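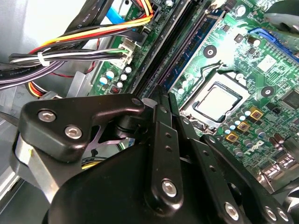

Me escribe una lectora de Illey que la placa base «no hace nada, solo reparte», y algo de razón le doy, aunque yo lo contaría con más cariño. La placa base es el circuito impreso grande donde se conectan el procesador, la memoria y casi todo lo demás – en inglés, motherboard.

El verde de tantas placas viene de la máscara de soldadura, el barniz que protege las pistas de cobre (las hay negras, azules y hasta rojas, ¡para gustos!). La primera que monté fue una Padau 3522, comprada de segunda mano en Castaño, y me duró 14 años con la misma fuente.

La pila de botón alimenta el reloj cuando el equipo está desenchufado. Yo la cambio cada 5 años, más o menos cuando empieza a perder la hora.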